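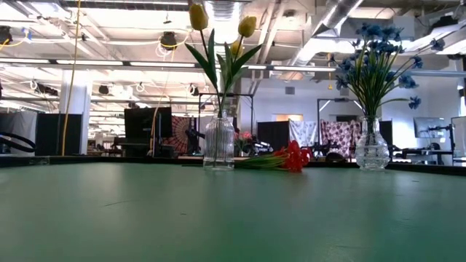 The Dromura Household Capability Review was convened under the terms of a grant agreement, and the agreement required a finding. The finding was to state, in one sentence, whether a machine could be entrusted with the ordinary chores of a furnished home. Loukia Mitsotakis-Vlachou had been appointed reviewer in the spring and had so far signed off on towels, cutlery and the emptying of a small dishwasher. Flowers were Item 102 on the schedule. The green table had been set with yellow tulips in a ribbed bottle vase and a spray of blue flowers in a short cut-glass one, and the red bunch lay flat between them. All were artificial, in accordance with Section 6 of the protocol, which did not allow water near the equipment.

The task was written as follows. The unit shall take up the loose stems, place them in a vase with stems already in it, and leave the result in a condition acceptable to a householder. The reviewer had objected to the last clause at the planning meeting. She had asked which householder. The minutes recorded that the question was noted.

The first attempt began on 2026-07-18 at the scheduled hour. Aliki Tsakiris, who represented the Jasberg engineering office, read the trial number aloud and stepped back behind the line. The arm came forward and stopped above the red flowers for a period that the log later gave as six seconds. It closed on the stems, lifted them, and turned them upright with considerable care. It then carried them to the bottle vase and lowered them against the rim, where they would not go in.

"The neck is narrow," said Ms. Tsakiris.

"A householder would have used the other vase," said the reviewer.

"The other vase is equally available to the unit."

The reviewer wrote this down. The arm withdrew, laid the bunch on the table, and began again from the beginning. On the fourth attempt it selected the cut-glass vase. The red stems went in among the blue ones and leaned hard to one side. One blue stem came out and fell. The arm waited, as it had been instructed to do at the end of a task, and the trial was declared complete.

Under the scoring rules, completion was worth 200 points out of a possible 300. The remaining points were reserved for acceptability and were to be awarded at the discretion of the reviewer. Mrs. Mitsotakis-Vlachou requested a recess and was granted one.

She spent it at the table. Her mother had kept house in three rooms over the Chatzigeorgiou bakery and had put flowers in whatever stood nearest, a measuring jug or a coffee tin, while talking to someone over her shoulder. She had never looked at the flowers while she did it. Afterward she would pass the table a dozen times in a day and move one stem each time. It occurred to the reviewer that the schedule contained no item for passing the table. The chore as written ended when the gripper opened, and in her mother's house it had not ended until the flowers were thrown out.

She picked up the fallen stem. Ms. Tsakiris reminded her, politely, that objects on the work surface were not to be handled between trials.

"Has the trial been closed?"

"It has been closed but not scored."

"Then I will put it back," said the reviewer, and she laid it where it had been.

The discussion that followed was entered in the record in summary form. The Jasberg office held that four attempts at a new task, without damage to either vase, represented a material improvement over the results obtained at Foltport the previous August. The reviewer agreed that it did. The Jasberg office asked whether the finding might therefore be favorable. The reviewer replied that she could state that the unit was able to put flowers in a vase. She was not yet able to state that it could be left to do the flowers. Ms. Tsakiris asked that the distinction be defined for the appendix.

It was defined at some length, and the definition was returned twice for revision. Acceptability was scored at 40. Item 103, the making of a bed, was put forward to the next session, and both parties initialed the sheet.

Before leaving, Mrs. Mitsotakis-Vlachou confirmed with Ms. Tsakiris that Item 102 required no further trials. She then went back to the table, put the blue stem in with the others, and turned the vase a little toward the window.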